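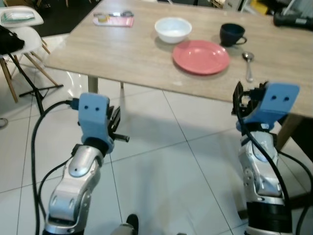
卓上双腕ロボットを買う前に:予算表の作り方と発注の順番

双腕の導入計画は楽しいです。カタログを並べて、あのアームにこのグリッパーを付けて、と考え始めると夜中の2時になっています。ただ、楽しいまま発注まで走ると、届いた箱の前で「固定する金具がない」と気づくことになります(Varaseroの一回目がまさにそれでした)。このページでは、食器や小物を扱う程度の卓上作業を想定して、見積もりを取る前の下調べから予算表の締めまでを順に書きます。

用意するもの
・表計算ソフト
・メジャー
・ロボットに扱わせたい物の現物
・電源の位置がわかる部屋の見取り図(手書きで十分)

手順1 やらせたい作業を動作に分解する

「食卓の片付け」と書いても業者さんは見積もれません。動作まで分けます。皿の縁をつかんで持ち上げる、マグを横から挟む、スプーンを拾って持ち替える、ボウルを押さえたまま別の物を中に入れる。こう書き出すと、片腕でできるものと両腕がないと苦しいものがはっきり分かれます。

表の列は「対象物」「重さ」「つかむ場所」「片腕/両腕」「失敗したら困る度」にしています。最後の列が意外に効きます。割れる食器は困る度が高いので、最初の月は樹脂の食器で練習し、陶器は後から、という計画がここで立ちます。練習用の食器代も忘れずに予算に入れてください。小さい金額ですが、後から経費で通そうとすると説明が面倒です。

手順2 置き場所を測る

天板の奥行き、脚の位置、床から天板までの高さ。この三つを測ったら、アームの根元をどこに据えるかを決めます。天板にクランプで留めるのか、机の手前に独立した架台を立てるのか。架台は本体の見積もりに入っていないことが多いので、別の行にしておきます。

うちは独立架台にしました。Dallholmの架台は高さを後から変えられるのが気に入っています。机を買い替えても使えますし、なにより天板をまるごと作業に使えるのが気持ちいい!

床も見ておきましょう。つるつるしたタイルなら、架台の足に敷く滑り止めを一行足します。キャスター付きを選ぶなら、ロックした状態で押してみて動かないことを店頭で確かめると安心です。

手順3 グリッパーを先に決める
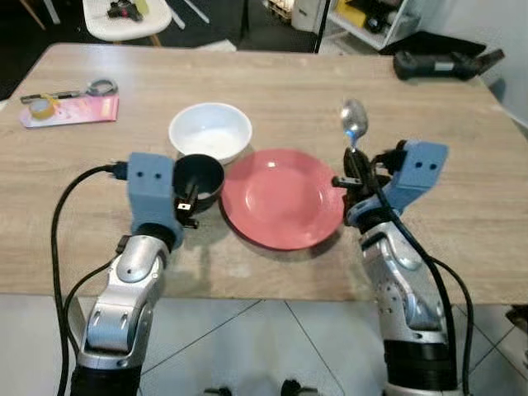

グリッパーの予算は、アーム本体より先に固めるのがおすすめです。本体を先に決めてしまうと、手先の重さと配線の制約が後からのしかかってきて、欲しい爪が載らないことがあります。左の黒いカップのように側面を挟み、金具の先が縁の上に出る持ち方と、右のスプーンのように細い金属を立てたまま保持する持ち方とでは、爪に求めるものがずいぶん違います。前者は開き幅と縁の厚み、後者は爪先の合わせ精度と滑りにくさ。左右で別々の仕事をさせたいなら、爪の形も左右で変えるつもりで見積もりを取るといいです。グリッパーの後ろから垂れているケーブルの輪も見てください。この余長のぶん、延長ケーブルと結束用品の行が要ります。短いと手首を回したときに突っ張り、長いと食器に触ります。うちの予算表では「ケーブルと取り回し」を独立した費目にしていて、毎回ここを作っておいてよかったと思います。

爪のパッドは消耗品です。替えを最初から二組頼んでおくと、すり減ったときに作業が止まりません。型番は予算表の備考欄に書き写しておきます。納品書を探す時間がもったいないので。

手順4 見積もりを取る

同じ表を複数の窓口に送ります。うちが使ったのはPlestidusとRanjbarの二社で、どちらも動作の一覧を付けたら返事の質がぐんと上がりました。「このスプーンの動作は標準の爪だと厳しいです」と向こうから言ってくれるようになります。これがうれしい。

依頼文に必ず入れる項目はこちらです。
・アームの台数と、左右の手先の仕様
・制御用の箱と非常停止ボタンが含まれるかどうか
・ソフトの利用料が買い切りか年払いか
・カメラと取付金具の有無
・送料と設置費
・保証の期間、修理中の代替機の有無
・見積もりの有効期限

年払いのソフトは初年度だけ無料になっている場合があります。来年度の欄も作って、そこに書き込んでおきましょう。1月に見積もりを取って年度をまたぐときは、有効期限の確認も忘れずに。

手順5 予算表にまとめる

実際に使った表を載せておきます。単位は千円、税込みです。

アーム二台と制御用の箱 1670
グリッパー、替え爪、パッド 480
架台と固定金具 260
カメラと照明 220
ケーブルと取り回し 141
練習用の対象物と収納 30
設置費と送料 150
合計 2951

見てのとおり、アーム以外がかなりの割合を占めています。本体価格だけを聞いて「買える!」と盛り上がった気持ちを、ここで一度落ち着けてください(私も盛り上がりました)。

この表には予備費が入っていません。うちでは別の枠で確保しています。枠を分けられない職場なら、合計の上に予備費の行を足しておくほうが無難です。割合は社内の決まりに合わせればよいですが、輸入品が多いときは厚めに。

手順6 発注の順番を決める

全部を同時に頼むと、届く順番がばらばらになって部屋が箱で埋まります。納期から逆算して、次の順で出すと流れがきれいです。

先に架台と机まわり。場所ができていないとアームを開けても置けません。
次にアームとグリッパー。納期が長いので、架台の注文が済んだらすぐに出します。
カメラと照明は、アームの納期が確定してからで間に合います。
練習用の食器と小物は最後で大丈夫。近所の店で手に入る物にしておくと、割れても同じ物を買い足せます。

工具の置き場も計画に入れておきましょう。テープ、はさみ、ドライバーは調整のたびに出番が来ます。使う人の手は届くけれどアームの可動範囲には入らない、という場所が意外に少ないので、机の脇に小さなワゴンを一台見込んでおくと助かります。

手順7 受け入れ確認の日を予定に入れる

届いてから検収の締め切りまでは短いです。手順1で作った動作の表をそのまま確認表にして、上から一つずつ試します。標準の爪で持てる物、練習が要る物、今の構成では無理な物。三つに分けて記録すれば、次の年度に何を買い足すかの下書きがもうできています。

確認では、両腕をいっぱいに伸ばしたときのケーブルの張りも必ず見ます。ここで足りないとわかれば、保証や交換の相談がまだできます。

よく聞かれること

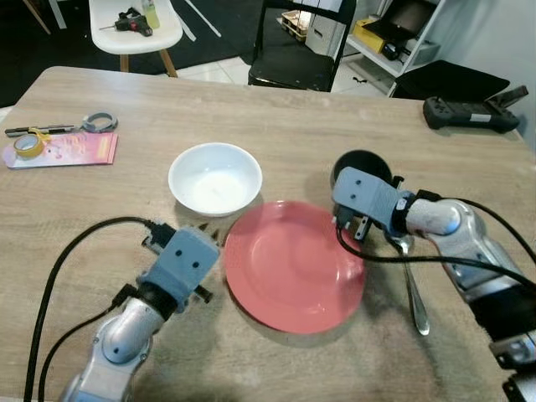 片腕だけ先に買って、翌年度にもう一台足すのはありですか。

条件がそろえば、ありです。一台目を頼むときに、制御用の箱が二台目を受けられるか、同じ型が翌年も手に入るかを書面で確認してください。架台は最初から二台ぶんの幅で買っておきます。幅の狭い架台を買い直すと、分割した意味が薄れてしまいます。

中古のアームはどうでしょう。

練習用としてはとても面白い選択です。関節の稼働時間の記録が出てくること、交換部品がまだ供給されていること、この二点を満たすものを探します。記録がない場合は、点検費を一行足した金額で新品と比べます。

レンタルから始める場合、予算表はどう変わりますか。

アームの行が月額になり、架台とケーブルと対象物の行はほぼそのまま残ります。返却時の送料と、傷がついたときの負担の条件も書き足してください。うちの動作表では、二か月借りれば一通り試せる計算でした。

照明は本当に要りますか。

つやのある食器や金属のスプーンを扱うなら、調整できる照明を一つ見込んでおくのがよいです。天井灯の反射でカメラの認識が乱れることがあり、向きを変えられる灯りがあると試行錯誤がぐっと楽になります。

予算表のひな形は、手順5の費目をそのまま表計算に写せば使えます。列は「費目」「品名」「数量」「単価」「小計」「納期」「備考」の七つで、備考は広めに取ってください。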